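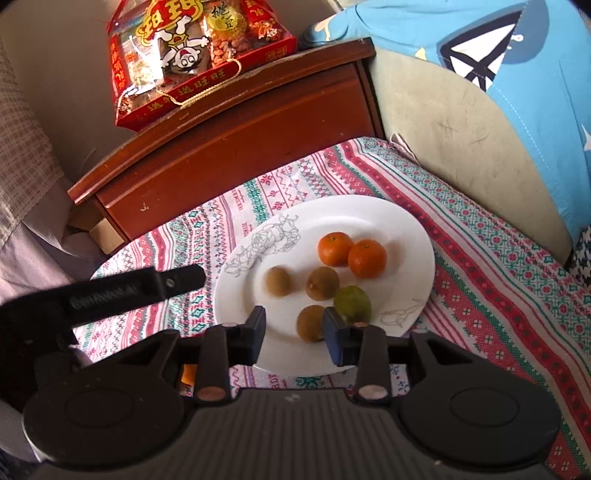 Sorting fruit by hand-held demonstration: policy closes too early on round items

Posted by Lorna Yule in Teaching by Demonstration

Our department is preparing a set of demonstrations in which an operator uses a hand-held gripper to move fruit from a plate to a bowl. The fruit in use is mandarins, kiwis and limes. We have recorded 300 demonstrations to date, all by the same operator, and have trained a first policy on them.

The policy performs acceptably when a piece of fruit stands alone. When two mandarins are touching, the fingers frequently close before they have reached the correct depth, and the fruit is pushed toward the rim. Kiwis resting against another item produce the same result, though less often.

I would be grateful for guidance on two points. First, should touching fruit be recorded as a separate task, or mixed with the existing demonstrations? Second, is it advisable to change to remote control of the arm for the difficult cases? We have access to a Starnov remote station in the afternoons. The tablecloth under the plate is heavily patterned, and a colleague has asked whether it should be replaced with a plain one.

Zeleden
Accepted by the poster

Please keep the touching cases in the same task. A separate task would require the policy to be told which situation it is in, and at run time that information will not be available.

The early closing is most likely present in your recordings. Experienced operators begin to close the fingers while the hand is still descending. With a single mandarin this does no harm. With two in contact, the inner finger has very little room, and the same habit pushes the pair apart. Review a sample of your recordings and note the height at which closing begins. If it begins above the widest part of the fruit, ask the operator to descend fully, pause briefly, and then close.

We recorded 90 new demonstrations under this rule and removed the worst of the earlier ones - the improvement on touching items was clear. The approach angle should also be varied. Our operator always came in from the same side until we marked starting positions on the table.

I would retain the patterned cloth and add others. A policy trained on one plain surface may fail when the surface changes.

Shi

Use remote control. Hand-held data is always worse for this kind of thing. We collected 2000 and it still missed limes.

Flutari

I do not agree with the previous reply as a general rule. Remote control records motions that the arm can certainly perform, and that is a real advantage. It is also slower, and operators without touch feedback tend to hesitate near the fruit. Those hesitations are learned along with everything else.

If the station is available, a modest trial would be reasonable. Keep the finger shape and the wrist camera position the same on both devices, and label the two sources so that either can be left out of training. Please also check the delay between the camera and the finger width signal. On our equipment it was 9 frames, and correcting it removed a good part of the early closing before any new data was recorded.

Comment from Lorna Yule

Thank you. The closing height was well above the middle of the fruit in most of the recordings reviewed. The operator has been given the revised instruction, and the delay will be measured before the next session.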